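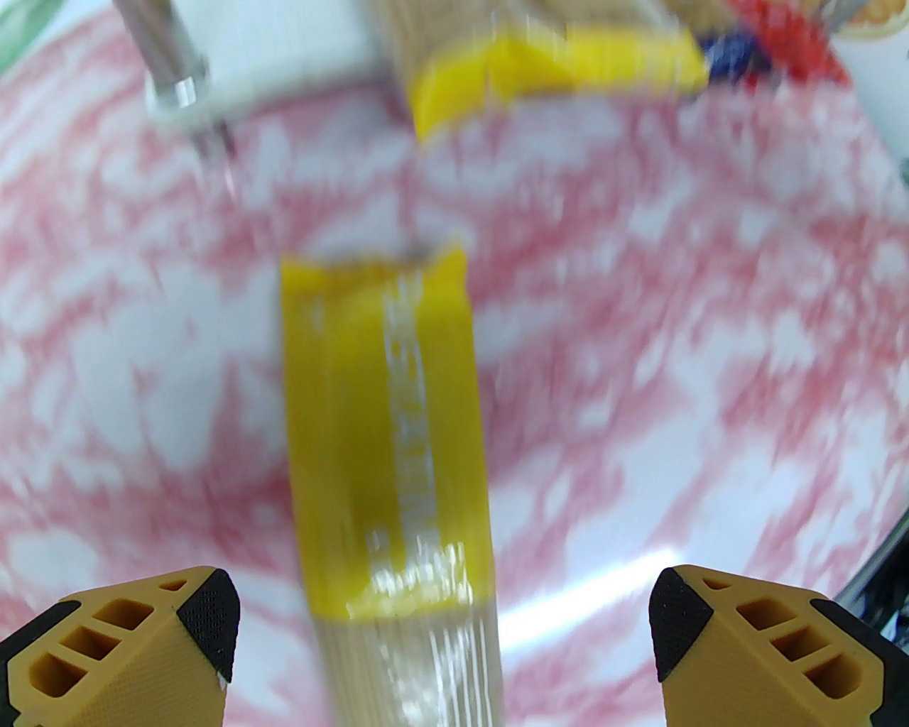
I need advice about keeping long pasta in a small kitchen. My cupboard is only 44 cm wide, so I want to stand the packages up on the worktop. The thin sort I buy most has a wide yellow band with white letters down the middle, and I like to keep the band on so I know which pasta it is. Tall jars from Hatex are too expensive for me. How do you keep the packages from falling?

Second question: does it matter if different sorts stand together?

Answer 1
Just lay them in a drawer. Mine are like that for years, no problem.

Answer 2

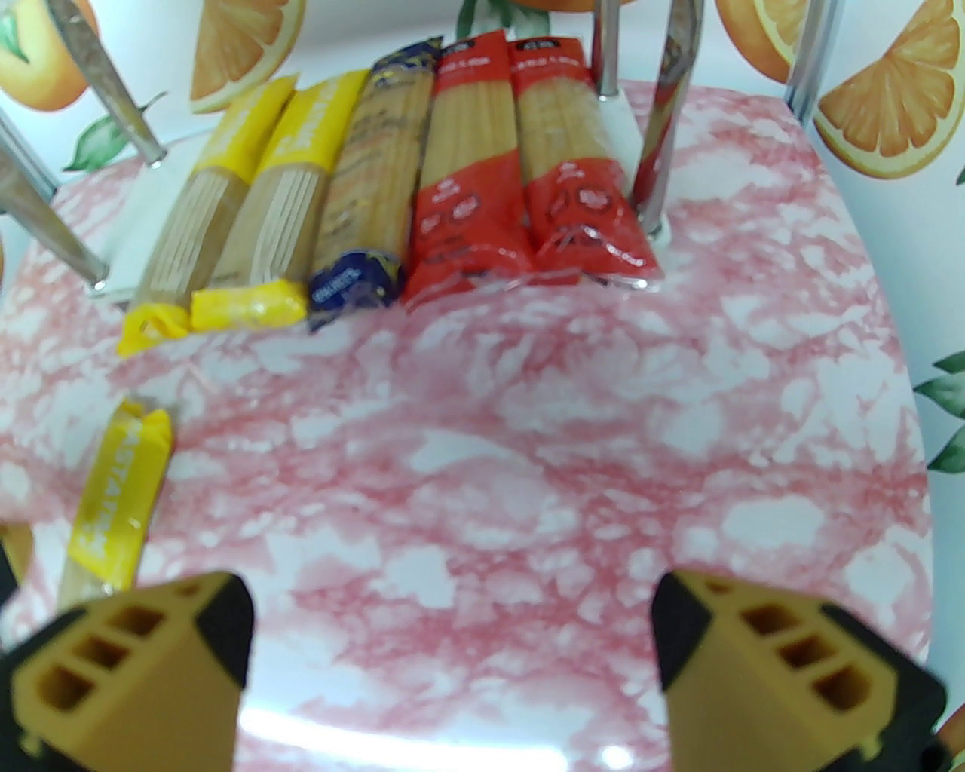
Grudine, 18 July 2014
I had the same trouble and I solved it with a wire rack. The packages go side by side in one row and lean back to the wall, two with yellow bands, then the one with dark blue at the bottom, then the two red ones. Chrome rods stand around them. Please put the lower ends a little forward from the wall – if the package is completely straight it tips over very easily. To your second question, I keep all sorts together, but I write the cooking time on a small paper, as the thin one is ready much sooner. Opened packages I close with a clip and use first. My rack is the Kao, 60 cm long, so measure before you buy.

Answer 3
Be careful with sun on the worktop. In August my kitchen is very warm and I move everything to the cupboard. Also check for small moths, I had them once and must throw away all the flour too.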